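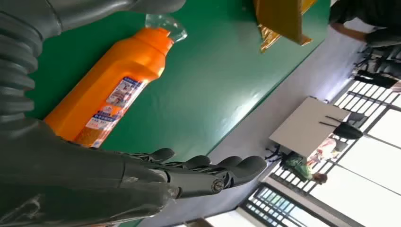 Figure 1. Wrist camera view, four-finger hand and orange bottle on the green tabletop.

4.3 Fault during bottle grasping

The Marik hand lost grip torque during the bottle trials in September. This section covers the fault, the search for its cause and the changes made to the test procedure.

Symptom. The bottle was to be grasped from its side, lifted and held. Up to run 226 the controller logged no errors. In run 227 the two outer fingers stopped short of their commanded angle and the bottle slipped during the lift. The controller still reported a completed grasp. The arm carried on with its planned path, with the bottle back on the table, until the operator pressed the stop button.

Search for the cause. We first suspected the grasp planner, as the bottle had been placed close to the arm and the approach was steep. Replaying the same path with no object gave the same shortfall in both fingers. The planner was ruled out. Motor current in the outer fingers was normal at the start of closing and then fell to zero. Swapping the motor driver board for the spare from the Kubiak kit changed nothing.

The fault was traced to the supply cable at the wrist. One conductor had broken inside its insulation, and contact was lost only when the wrist was rolled past a certain angle. On the bench, with the wrist straight, the cable measured good every time. This cost us over two days.

Why it was not detected. The Grevico control software treats a grasp as complete when the closing time has passed. It does not compare measured finger angles with commanded ones. A dead finger and a closed finger therefore give the same status message.

Changes made. The cable was replaced and given a longer loop at the wrist. A check was added after closing – if any finger is outside its tolerance, the arm holds position and the run is marked as failed. The cable is now tested with the wrist rolled to both end stops before each session.

Open points. The new check has only been tested with the finger supply unplugged by hand. A fault that comes and goes during the lift would still be missed, as angles are read once.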